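Gridded bench covering

A gridded bench covering is a sheet of paper laid over a work table and divided into cells with adhesive tape. It is used where small parts, such as push buttons and contact blocks, must be set out, found again and put back in the same place. The covering is disposable and is replaced when the paper tears or the tape lifts.

Materials

The usual base is brown kraft paper. It is dull enough not to glare under ceiling lights, and dark parts stand out against it. Blue painter's tape is the common choice for the lines. Equipment fixed to the table may be mounted before or after the paper goes down – in the second case the base plates hold the sheet flat. 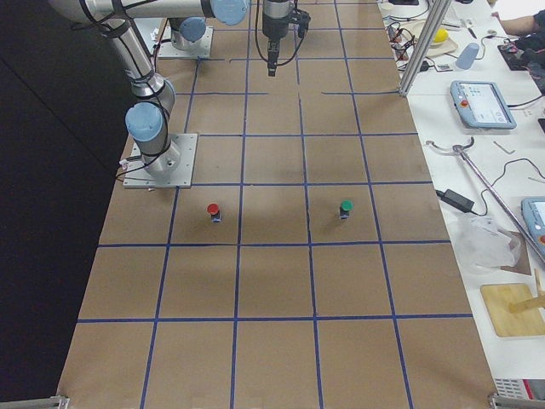
Layout

Lengthwise lines are laid first, then the crosswise ones. Cells are normally close to square, but exact dimensions matter little when the grid serves only as a coarse reference. Short gaps are tolerated where a strip stops before meeting its neighbor. In the Leselance shop manual, a cell is named by row and column, counted from the corner nearest the door, and the names are not written on the paper.

Parts placed on the grid

Control components are well suited to this kind of layout. A panel push button consists of a colored operator, which is the part pressed by hand, and a switch body behind it. Contact blocks are separate modules that attach to the body. Buttons may be stood upright or laid on their sides. Laying them down exposes the body for inspection, while standing them up saves space and shows the cap color from above.
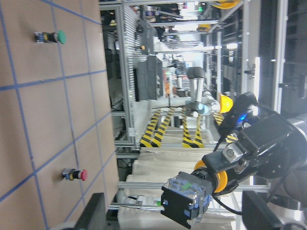 Green and red push buttons lying on their sides, several cells apart.

Cap colors follow general practice in machine controls: green for start, red for stop and yellow for abnormal conditions. Sorting by color is therefore also a rough sort by function. The Trusmont layout keeps one color to a cell and leaves a free cell between unlike parts where room allows.

Wear

Hand-laid lines are seldom straight. Frayed ends, overlaps and broken segments are typical, as are creases in the paper. None of these prevents use, though a missing segment can make two cells read as one.

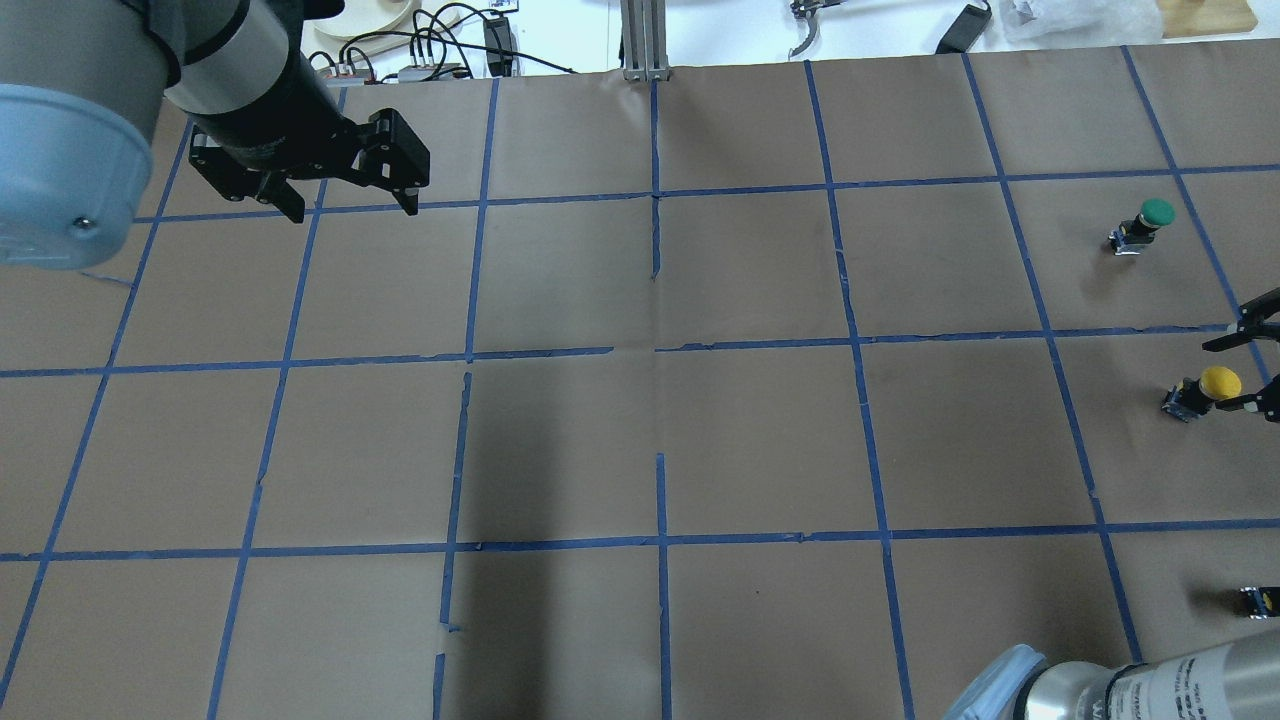
Replacement

Loose tape is pressed down or cut away and relaid. When the paper itself fails, the whole covering is removed. On wide tables two sheets may be joined, and the joint is best kept away from the cells in heaviest use – a part standing on a seam can tip.

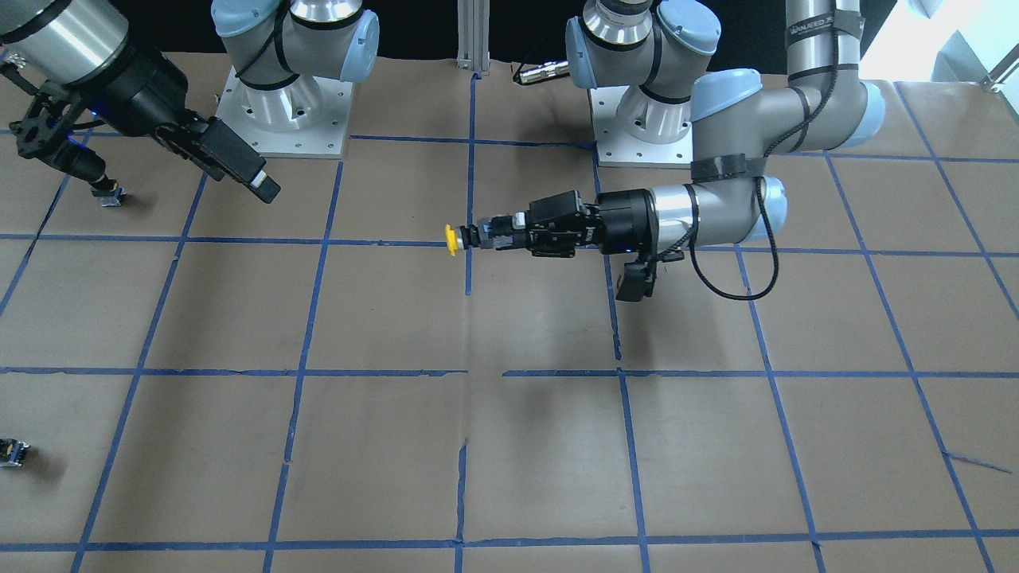 Baptiste Pichon disputes the advice on seams, arguing that a joint taped flat along its full length is as stable as the sheet on either side, and that moving it toward the edge only wastes paper.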